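Projektbericht: Handgeführte Greifer als Datenquelle für das Falten von Textilien

Digby Kerslake
Stand: August 28, 2024

3. Datenerhebung

3.1 Aufgabe

Das Lernsystem Clanix soll ein Kleidungsstück oder Bettzeug auf einer großen, hellen Fläche greifen, glatt ziehen und falten. Im März hatten wir versucht, die Beispiele per Fernsteuerung am Roboterarm aufzunehmen. Für eine einzige Faltung brauchte ein geübter Bediener mehrere Minuten, und bei dünnem Stoff rutschten die Finger oft ab. Deshalb sind wir auf handgeführte Greifer umgestiegen. Die Kamera sitzt am Greifer, die Person führt ihn mit der Hand, und die Bewegung wird später aus dem Video und den Daten des Inertialsensors berechnet.

3.2 Aufbau und Ablauf

Aufgenommen wurde im Großraumbüro von Vuston, wo während der Aufnahmen normal weitergearbeitet wurde. Das war gewollt. In unserem ersten Datensatz aus dem Labor war der Hintergrund immer derselbe, und das Modell reagierte auf jede Veränderung im Raum mit falschen Greifpunkten. Die graue Polsterwand an der rechten Seite blieb als fester Bezugspunkt stehen.

Jeder Durchgang beginnt mit offenen Fingern über der Fläche. Danach wird das Textil angefahren, gegriffen, bewegt und abgelegt. Zum Schluss wird der Greifer wieder angehoben. Durchgänge, bei denen der Stoff zu Boden fällt, werden nicht gelöscht, sondern als Fehlversuch markiert.
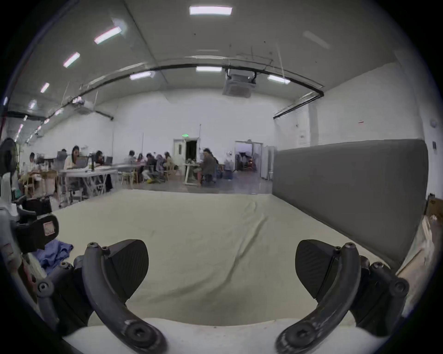
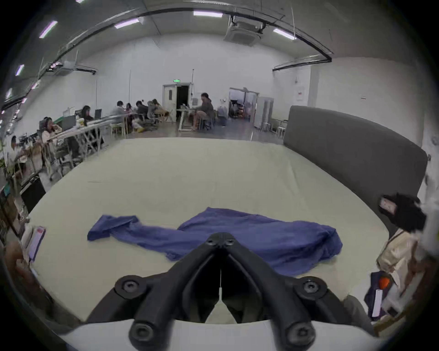
Blick aus der Greiferkamera auf ein zerknittertes blaues Kleidungsstück

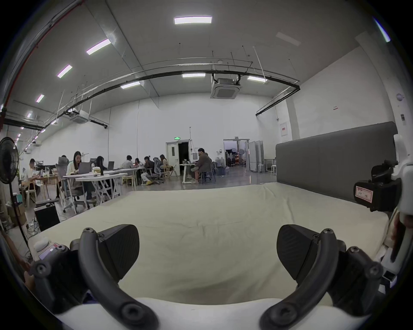 Insgesamt kamen 400 Durchgänge zusammen. Davon waren nach der Prüfung 248 für das Training verwendbar. 34 Durchgänge wurden als Fehlversuche markiert und getrennt abgelegt, der Rest fiel wegen technischer Mängel weg. Die häufigste Ursache war der Verlust der Kameraposition. Das Programm Gritov, mit dem wir die Bahn berechnen, braucht genügend feste Merkmale im Bild. Kommt der Greifer sehr nah an den Stoff, füllt die helle Fläche fast das ganze Bild aus und die Berechnung bricht ab. Ein Weitwinkelobjektiv hilft, weil dann Decke und Wände länger sichtbar bleiben, löst das Problem bei tiefen Griffen aber nicht vollständig.

3.3 Kennzeichnung der Daten

Die Durchgänge wurden mit Ruddock in Abschnitte zerlegt: Anfahren, Schließen, Ziehen, Ablegen, Öffnen. Die Grenze zwischen Schließen und Ziehen war am schwersten festzulegen. Bei den ersten Durchgängen haben wir sie nach Augenmaß gesetzt und später gemerkt, dass zwei Bearbeiter beim gleichen Video deutlich verschiedene Zeitpunkte wählten. Wir haben dann die Fingeröffnung als Kriterium genommen und alle Durchgänge neu bearbeitet. Das hat uns gut eine Woche gekostet.

3.4 Probleme bei der Aufnahme

Die Bediener bewegten sich nach längerer Zeit schneller und ungenauer. Ab der zweiten Aufnahmereihe haben wir daher nach jeder halben Stunde gewechselt. Außerdem neigten alle dazu, das Textil nach dem Zurücklegen ähnlich anzuordnen. Für das Modell ist das ungünstig, es sieht dann zu wenige Ausgangslagen. Wir haben die Stücke deshalb vor jedem Durchgang aus Brusthöhe fallen lassen.

Die Uhren der Sensoren liefen auseinander. Der Versatz wurde anfangs nur zu Beginn eines Tages gemessen, jetzt geschieht das vor jeder Reihe mit einer kurzen, schnellen Drehung des Greifers.

Für Kapitel 4 wird das Modell zuerst nur mit den verwendbaren Durchgängen trainiert und danach zusätzlich mit den Fehlversuchen. Beide Varianten laufen mit denselben Einstellungen.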